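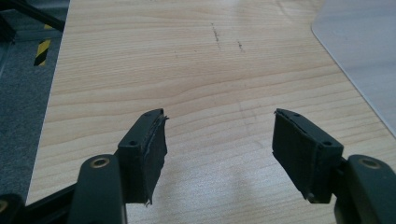 A light wood tabletop at the Hanura Branch Library.

Home | News | Sports | Schools | Events | Contact

Hanura library reading room reopens with wooden worktables

The reading room at the Hanura Branch Library is open again after a closure that lasted most of October. The old metal-legged study desks are gone, and in their place are 12 worktables with light wood tops, built for the branch by Skaltier, a furniture shop on the east side of town.

The desks had been in the room for more than two decades. Several had loose legs, and the coating on the tops had started to lift along the front edges. Library staff had been putting tape over the worst spots, and three of the desks were taken out of use last spring.

The new tables are longer and seat six people each. They stand in two rows, with a wide aisle down the middle so that a wheelchair or a book cart can get through. Two of the tables, nearest the front desk, are set a little higher than the others for people who want to work standing up.

Skaltier built the tables at its shop and delivered them over two mornings. The branch asked for plain tops with no built-in outlets or dividers. Power outlets are in the floor along both walls, and the four tables closest to them are the ones to look for if you need to charge a laptop.

The old desks had dividers down the center, put in at a time when most people came to the room to read alone. These days the room is used for tutoring, tax help, sewing, board games and model building, and the dividers got in the way of nearly all of it. Patrons who filled out a survey at the checkout counter last winter asked for open tables more than for any other change. The branch received 1167 completed surveys. Better lighting came second on the list, and a quieter heating system came third.

The lighting has been changed as well. Bangash Electric took out the old ceiling tubes and put in new fixtures above each row. The heating has not been touched. That work is on the city's list for next year, along with the roof over the children's section.

There is a new rule about what can be done on the tables. Glue, paint and cutting tools are allowed, but only with a mat underneath. Mats can be borrowed at the front desk with a library card and need to be back by closing time. Drinks with lids are fine anywhere in the room. Food is still limited to the lobby.

The branch has also put felt trays and coasters on a shelf by the door. Staff are asking people to use them under anything heavy or anything with a rough base — sewing machines, clamps, toolboxes. The finish on the tops can be touched up by hand if it gets scratched, and Skaltier will come in once a year to do that under its agreement with the library.

The furniture and lighting were paid for with city funds and a $2000 gift from Promach, which has its offices across the street. The gift went toward the two standing-height tables.

The reading room now has places for around 80 people, counting the armchairs by the windows and the bench along the back wall. Before the closure it had fewer, with the broken desks out of use. The armchairs are the same ones as before. They were cleaned while the room was closed.

Groups of up to ten can reserve a table for two hours at a time. Reservations are made at the front desk or by phone, and can be made up to a month ahead. At least half of the tables will be kept open for walk-in use at all times. The after-school homework group, which had been meeting in the hallway outside the children's section, is back in the reading room from 3:30 p.m.

Six of the old desks were in good enough shape to be used again and have gone to the branch's storage and sorting area. The others were taken apart, and the metal went for scrap.

The reading room opens at 9 a.m. with the rest of the building and closes half an hour before it.

Recent items
Water main work moves to Mill Road
Bus route 4 gets two added stops
High school band to hold instrument drive
City pool sets winter hours
Book sale returns to Hanura branch lobby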